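Why Does a Coat Need a Hanger?

A coat is made of thousands of fibers. In wool, each fiber comes from a sheep and has a natural crimp, like a tiny spring. Fibers are twisted into yarn, and yarn is woven into cloth.

Gravity pulls on every part of a coat. On a single hook, most of the weight hangs from one small spot near the collar, and the cloth there can stretch. A hanger spreads the load across both shoulders.
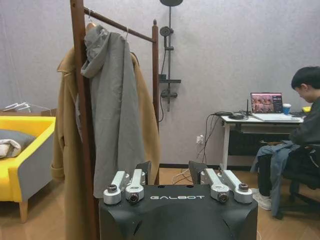 A gray hooded coat and a tan wool coat on a wooden rack.

Hanging also helps with creases. A crease is a line where fibers have been bent. When a coat hangs straight, its own weight pulls gently on the bent fibers, and wool can slowly spring back. Moist air speeds this up.

A rack must stay balanced too. If all the heavy coats are at one end, the rack may tip. Spread them along the rail.

Try it: Hang a damp cotton T-shirt on a hook and another on a hanger. Check both when dry. Which one has a bump near the neck?

Word list
Crimp: the natural wave in a wool fiber.
Load: the weight that something holds up.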